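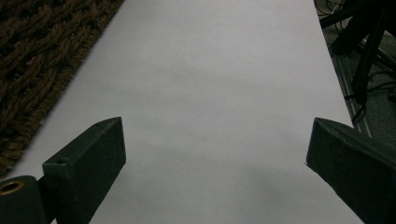 Security support for a phone is usually quoted as a single figure, a number of years counted from the day the model first went on sale. Buyers read it as a promise about the handset in the box, and the two can differ by a wide margin. A model launched in October and bought 26 months later has already used up more than two years of its cover. The date is seldom on the packaging. A seller who wanted to be plain could put it on a blank sheet of white paper and still leave nearly all of the page empty: model name, last patch date, how often patches arrive. Clevbridge, which resells business handsets, began printing those details on its delivery notes on 20th September.

Patches themselves come in layers. The operating system has its own fixes, the chip maker supplies others, and the firm that built the phone adds its own for the camera, the fingerprint reader and whatever else it has altered. All of them have to be merged and tested before anything reaches the user. Gregor Tosh ran that process at Skesura, a small maker of rugged phones, and he puts the normal delay at roughly 60 days from the first public notice of a fault.

"The merge is quick," he says. "The waiting is for the networks to approve the build. If the modem code has changed, the whole test list is run again."

During that gap the fault is known and the handset is open to it. Most faults of this kind need a second weakness before they are of use to an attacker, and an up-to-date browser closes many of the easy routes. The browser is updated through the app store, separately from the system, so a phone past its last patch is weaker in some areas than in others. The parts that age worst are the ones an app update cannot reach — the kernel, the radio and the start-up code.
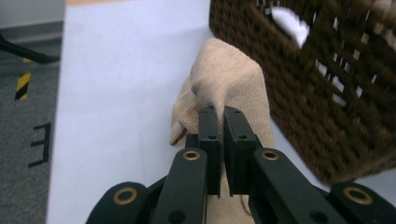

Issue 26 | Page 60

Wuvwood, whose phones sell mainly to warehouses and delivery firms, takes a different approach. It ships the same chip in 3 models and keeps one system build for all of them. Annag Menzies, who leads the firmware group, says this cuts the test list sharply, at the cost of holding back features that only one model could use. The Mihăilă build tool, which the group adopted last year, signs each part of the update separately, so a radio fix can go out without the rest.

Separate signing has its own risks. A phone must refuse an old part as well as a forged one, or an attacker could put back a faulty radio image that carries a perfectly good signature. The usual defence is a counter held in the chip, which can be raised and never lowered. Mulugeta Yilma, who tests handsets for a living, found two models last year where the counter was present and the start-up code did not read it. Both makers have since issued a fix.
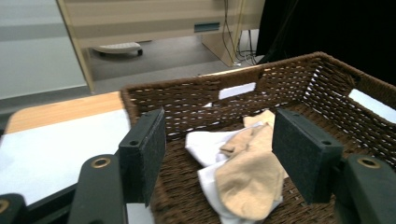
Does a factory reset bring back security updates on a phone that has stopped getting them?

A reset clears your apps, files and settings. It leaves the system at its current patch level, and the end date stays as the maker set it.

The patch level is shown in the settings menu, normally under the phone's "about" page, as a date. It should be compared with the maker's own notice, as a phone may report that it is up to date when no newer patch exists for it. Ishbel MacLeish, who buys for a housing association, now asks for the end date in writing and drops any model with less than three years left.

Words: Elspeth Matheson

Related articles
What a locked bootloader does and does not protect
Second-hand phones: reading the patch date
SIM swaps and the case for app-based codes
Work profiles on personal handsets

We use cookies to remember your settings and measure visits. Accept all | Manage cookies

Contact us | Copyright, all rights reserved | Back to top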